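Phasing notes from the Zerar library renovation, since a few people asked how we kept the building open. The job is an occupied renovation of a two-story branch with one public entrance, one elevator and a mechanical room under the stacks.

The split line between phases follows the structural joint at grid 12. East half first, west half second. Each half had to stand alone for egress, fire alarm, heat and restrooms before the other could close.

Egress drove everything. Closing the east half removes one of the 2 exit stairs, so we built a temporary stair off the reading room landing. Steel stringers, grated treads, bolted to a slab pad. Felista Laizer did the calcs and the shop drawing review.

The temporary partition is full height to deck, one-hour rated, with mineral wool at the flutes. Flenent supplied the panels. We lost time at the duct crossings – every one needed a damper that was not in the original count.

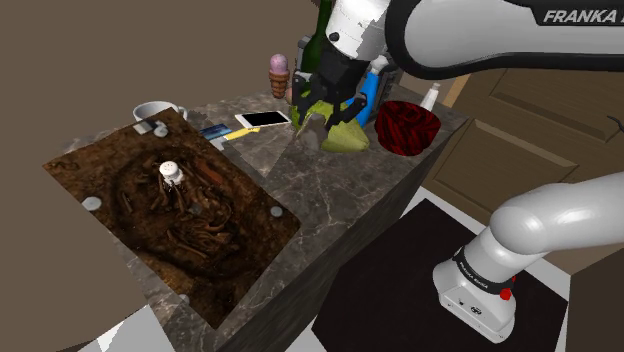

Air handling next. The existing unit serves both halves from a single trunk, so we capped the trunk at the joint and put the construction side on its own negative air machines. Pressure is logged at the partition every 15 minutes. Finishes got decided while this was going on, and the circulation desk went to a dark gray marble with lighter veining, like the countertop in the picture, with the same stone carried down the front face. Stone that heavy meant checking the floor framing under the desk before release.

Framing check result: two joists sistered, no new steel. Afia Agbenyega signed off on it Saturday morning and the stone order went to Šindelář that afternoon.

Fire alarm was the item I would schedule earlier next time. The old panel could not be zoned by phase. We set the new panel first, moved the west devices over to it, then demolished the east loop.

Noise rule: no coring or slab cutting during public hours. Falo ran those crews from 5 a.m. until the doors opened. Slower per hole, and we had no complaints logged in the first phase.

Turnover of the east half is set for November. Shelving goes in before the partition moves – the book lift only reaches the east side. I will post the commissioning sequence for the air handler when the balancing report is back.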